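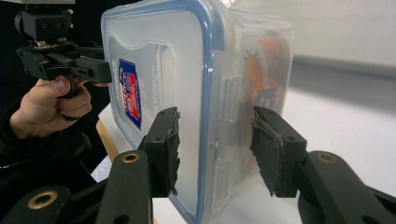
News > Company > Press Releases

Ondach Opens Kitchen and Storage Collection Program With Wovar Hand-Held Grippers

PLURNLEY -- Ondach, which builds software for household robots, has started a new round of data collection aimed at one of the less glamorous parts of home life: handling food containers, lids and baskets. The program runs out of the company's Plurnley office and uses Wovar, a hand-held gripper set that lets a person record two-handed work without a robot in the room.

The round covers 98 tasks. Each one is short and has a plain written goal, such as picking up a closed container and setting it in a basket, or passing a container from one gripper to the other. Operators hold a Wovar gripper in each hand and do the job at their own pace. Cameras record the work from the grippers and from head height, and the recordings become training examples for Dixit, Ondach's manipulation model.

The collection will run in blocks of 6 weeks, with the first block already under way. Ondach plans 216 hours of accepted recordings for that block. Time spent on setup, resets and rejected takes does not count toward the total.

Why containers

Food containers were picked after a review of the tasks Dixit handled worst in the company's internal tests last winter. Clear and frosted plastic came up again and again. Depth sensing on see-through walls is poor, glare from ceiling lights moves as the container moves, and a model trained mostly on solid, opaque objects tends to guess wrong about where an edge is. Snap-lock lids bring another problem. A latch that is pushed the wrong way can pop open, and a container held too hard across its short side will flex.

Earlier rounds used blocks, cups and boxed goods on a bare table. Those recordings are still in the training set, but they say little about how a person turns a box on its end to fit a tight space, or how one hand waits near an object while the other finds its grip. The new task list asks for a lot of that. Containers are used closed, with something inside, and they start a task in different positions and orientations.

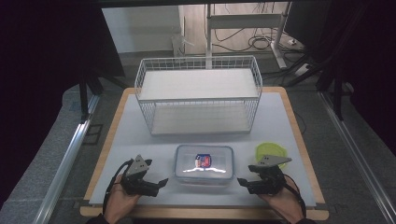 Ondach has kept the stations simple so they can be taken down and set up again in a morning. Positions are not measured out. Operators are told to place objects by eye and to change the layout between takes, and a short checklist at the start of each session covers camera focus, cable slack and gripper wear. Pads that have become worn stay in use as long as they hold, as the company wants recordings made with both fresh and used pads in the final set.

How takes are reviewed

Every take is watched by a reviewer who was not at the station when it was made. Reviewers mark the point at which the goal is met, note drops and regrasps, and reject takes where tracking was lost. A drop alone does not lead to rejection. If the operator recovers and finishes the task, the take is kept and labeled as a recovery. Dixit has had very few of these to learn from until now -- the earlier rounds threw most of them out.

Operators work in shifts with a break after every 3 tasks. The grippers are light, but the hands are held in front of the body for long stretches, and the company found in its first trial that quality fell off when people worked straight through. Takes from late in a shift were slower and had more lost tracking. The break rule applies at all stations, including those used for testing new tasks.

No personal information is stored with the recordings. Sessions are filed by station and task number.

What comes next

When the first block closes, Ondach will train a new version of Dixit on the combined set and run it against the same internal tests used last winter. The tests will be carried out on a two-arm robot fitted with fingers that match the shape of the Wovar fingers. The company expects to publish a summary of the results, including the tasks where the model did not improve.

A second block is planned with a different set of objects. The list is not final, but it is expected to include soft packaging, zip bags and stackable bowls, along with more work where a lid has to be found, lined up and pressed shut. Some container tasks will be repeated so the two blocks can be compared.

Ondach is also looking for a small number of outside sites willing to host a station. The company would supply the Wovar sets, the mounts and the task list, and would train operators on site. Recordings made in a single building tend to share the same lighting and the same table height, and Ondach wants more variety in both. Sites need a table, a power outlet and enough open floor to stand a tripod on each side. Kitchens in regular use are welcome.

Requests to host a station can be sent to the Plurnley office through the contact form on the Ondach site. Applications for the first group of sites close at the end of February.

About Ondach

Ondach develops manipulation software for robots that work in homes and small shared kitchens. Its products include the Dixit model and the Wovar hand-held gripper set. The company is based in Plurnley.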